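Two Hand-Held Grippers, One Small Budget: What We Paid For and What I'd Skip

Posted Jul 11, 2023 in Gear Reviews

I put off writing this one for months because every time I sat down to do it something else on the order changed. But the kit has been in daily use since December, I get asked about it a lot, and I finally have the receipts in one folder. So, hand-held grippers for recording household chores! Are they worth the money, how many do you need, and what else ends up on the invoice?

Quick background for anybody new to the blog. I do small-scale data collection work out of homes, mostly tidying jobs. Putting things in the trash, making beds, clearing nightstands, loading and unloading drawers. I'm a tiny outfit and I buy my own equipment, so I care a lot about what things cost after the first month. If you have a real lab with a real purchasing department, you will probably find some of this adorable.

The pair I use says GenRobot.AI on the jaw assembly. It has two parallel fingers with blue ribbed pads, black linkage arms, and a handle you hold like, well, a handle. I bought mine secondhand through a reseller called Kistura, so please don't write to me asking for list prices. I don't have them, and what I paid won't be what you pay.

The gripping

Let's start with the good part, which is the pads. I love the pads. I was ready to hate them because the set I rented before this had flat gray rubber that went shiny and useless within weeks, and I spent more time re-gluing that rubber than I did recording. The ribbed ones have held up on cans, bottles, crumpled packaging, folded blankets, and one very slippery shampoo bottle that had beaten two other tools. Tall cans are my favorite test. They're narrow enough to close on properly, and you find out right away if your fingers are coming in crooked because the can tips. Mine stay upright most of the time, and when they don't it's usually my wrist.

Fabric is harder. Bedding is okay if you pinch a fold, but a sheet pulled flat is a pain and I still end up chasing the corner. Coins and paper clips, forget it. I gave up and took small flat stuff off my task list entirely, and the client didn't mind.

The arms

I've had one on each hand for most of this time and my honest complaint is fatigue. The first hour is great. The second hour I start resting the tool on my thigh between tasks, and by the third I'm making coffee. Budget your sessions around that! I planned for four-hour blocks in my original spreadsheet and it threw off everything, the home rental, the helper pay, all of it. Two hours with a long break and then another hour and a half is what works for me now.

I also wish the little screws on the arms were easier to check. I go over mine with a driver every morning, which takes a minute, and I keep a few spares in a pill box.

Do you need two?

This is the question I get most. A single gripper is so much cheaper, and for the first couple of weeks I tried to talk myself into it. You can do plenty with one. Dropping trash in a bin, moving a toy from the floor to a chair, opening a drawer. But as soon as something has to be held open or steadied while you work, you're stuck, and clients who want house chores almost always want some two-handed tasks in the mix. I would say buy one to learn on if money is tight, but leave the line for the second one in your budget from day one so it isn't a nasty surprise.

The rest of the invoice

So this is where people get caught. I set aside $3041 for the whole startup, and the grippers were the part I'd researched to death. Everything else I guessed at, and I guessed low. My running list of what got added later:

A padded carrying case from Sorkitz, $63. Worth every cent. The foam was cut for something else and I trimmed it with a bread knife.

Cables and adapters, $47. I thought I had enough at home. I did not.

A second storage drive. I won't give a price because they change every week, but get the bigger one.

Wall chargers and a power strip, $32. Older bedrooms have one socket behind the nightstand and it's already in use.

Props. Trash bins, cans, boxes, plush toys, cheap bedding. You'd think this would be free and a lot of it is, but a client may want variety and you can only borrow so many stuffed animals from your relatives.

I also paid for a planning template from Vidal, a spreadsheet thing for costing out recording hours per home. It's fine. I use two of the tabs. If you're comfortable making your own, save the money and put it toward the case.

Rent first?

I rented from Skosero before I bought, and I'd tell anyone to do the same. The rental set wasn't nearly as nice (see my rant about the gray rubber) but two weeks with it taught me how long I could work, what my clients asked for, and how much room I needed around the bed to turn without whacking the footboard. Rental adds up fast, though. If you already have steady work lined up, you'll want to own.

One planning mistake I made and you can avoid: I priced by the task instead of by the home. Moving from house to house costs far more time than going from chore to chore, so now I stay in one place until I've run out of things to pick up, and I quote that way too. Bedrooms are great value. You get a bed, drawers, a floor, soft stuff, hard stuff, and a bin to throw things in, all within a few steps.

Would I buy them again?

Yep. Lighter would be nice, and I'd happily pay a bit more for a softer handle. But the pads are great, the closing action is smooth, and I've stopped thinking about the tool while I'm working, which I could never say about the rental. Four out of five from me. Next on my shopping list is a spare set of pads and a decent stool, and if you have a stool you like, tell me in the comments, my knees would appreciate it.

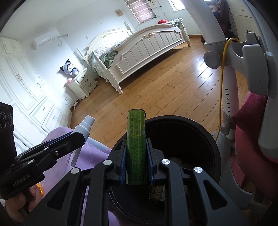

Tall can in the blue pads, over the bedroom bin.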